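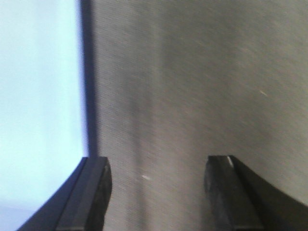 Black gripper fingers, tips upward.

Varnance Runabout
Reading time: 2 min

The Varnance Runabout is a small two-door economy car, much loved by the patient sort of driver, built by Bilgin at its Clandon works. It has 2 cylinders and a top speed of 87 km/h, given a flat road and a little goodwill from the wind.

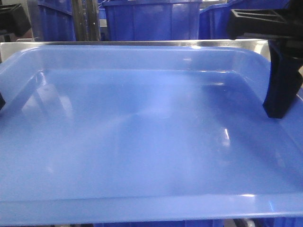
Ownership

Most surviving cars belong to members of the Fombridge club, started by Imogen Bellamy, and they do get driven, bless them, in all weathers.

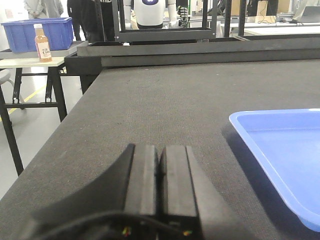

Spare door seals remain the hardest part to find.

Print | E-mail

Related
Bilgin Pickup
Clandon works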